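6. Loading the Three-Tier Shelf and Serving Tray

This section covers placement of small boxed goods (snack boxes, toiletry cartons) on the Monddale three-tier shelf and the flat serving tray. Assembly of the shelf is covered in Section 5. Do not load the shelf until the posts have been seated and the boards checked for level.

6.1 Before you start

Clear the tabletop of anything that is not going onto the shelf or the tray. Wipe the boards with a dry cloth. Do not use furniture polish on the painted surfaces -- it leaves a film, and glossy cartons will slide on it.

You will need:
The assembled shelf
One rectangular serving tray
The boxes to be sorted
The label sheet (part no. 2866), if labels are to be used

6.2 Positioning the shelf and tray

1. Set the shelf toward the rear left of the table. Leave enough space behind it to lift the top board free for cleaning.

2. Set the serving tray toward the rear right, with one long edge parallel to the edge of the table.

3. Place all boxes in the open area between the two. Lay them flat. Boxes left standing on end at this stage tend to fall when others are moved.

4. Check under the lower tiers for boxes that have been pushed there during set-up. Small cartons fit easily beneath the boards and can be missed.
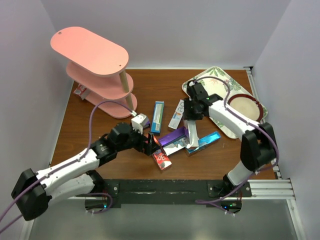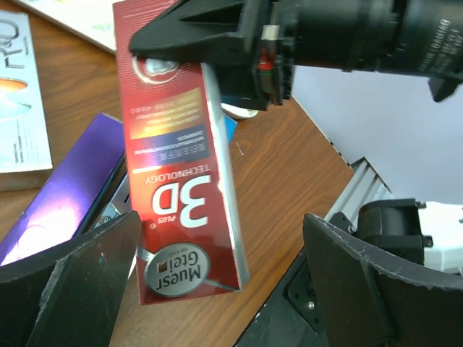

Boxes during sorting. The tall red carton is shown with its printing upside down.

6.3 Sorting by size

1. Separate tall cartons from short ones. Compare each tall carton with the gap between tiers. The clear height between the bottom and middle boards is 63 mm; between the middle and top boards it is 59 mm. A carton taller than this must lie on its side or go on the top tier.

2. Group boxes of the same kind together. Mixed groups may be used on the tray but are not recommended on the shelf, where the rear boxes are harder to see.

3. Set aside any carton with a torn flap or a crushed corner. Place these on the tray only.

Note: A carton with a narrow base may be stored on its side regardless of its height. Turn the printed face toward the front of the shelf.

6.4 Loading the shelf

1. Load the bottom tier first. Put the heaviest boxes here, close to the posts.

2. Load the middle tier. Slide each box in from the front. Do not lower boxes in at an angle, as the corners can mark the underside of the board above.

3. Load the top tier last. Keep boxes clear of the rounded ends of the board.

4. Turn each upright carton so that its printing reads the right way up. A carton picked up by its lower end will need to be turned over before it is released.

CAUTION: Do not place more than six boxes on the top tier. Do not stack boxes on this tier in any quantity.

6.5 Loading the tray

Place the remaining boxes on the tray in a single layer, starting at the far edge and working forward. Leave a clear strip along each short side for the hands. If the tray is to be carried, lay all boxes flat and lift with both hands.

The Bultby and Wegener trays are both suitable. The Losturow tray has a shallower rim -- use it on the table only, and unload it before moving it.

6.6 Final check

Press lightly on the front edge of the top board. If the shelf rocks, unload it from the top down and repeat the leveling procedure in Section 5. Do not correct a rocking shelf by moving boxes to the opposite end.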